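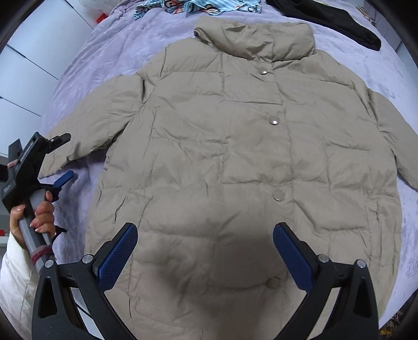 Which parts of the Trakthorpe hand gripper kit can I make at home, and which must I buy?

The finger frames and the body shell can be printed on any hobby printer with a bed of 116 mm or more. Screws, grip pads and the handle tube come in the bag.

Trakthorpe hand gripper kit, version 11
Sold by the Brekthorpe shared workshop
Page updated 03/09/2018

The kit builds one gripper that you hold and close by hand. Order two if you want to work with both hands, for example on clothes. A puffer jacket with snap buttons is a good first exercise, laid flat on a bed with its sleeves out to the sides.

In the bag
31 screws and washers, blue textured pads, handle tube, wrist cord, one page of drawings.

Please know before you order
The fingers have an open triangle in them, and you should print them lying flat. Standing up they break at the pivot - we lost two sets in February like this. Tighten the pivot screws only until the finger stops to wobble.

The pads are glued. Clean the plastic with alcohol first and leave the glue overnight. Smooth pads are also possible, but on thin nylon cloth they slip very much.

Price: 56, without printed parts. The printed set can be added at checkout, color black only. Spare pads are sold in pairs.

Pick up at the Villanueva counter or by post. The drawings are also in the Zenduvgate folder, where members may leave their changed versions.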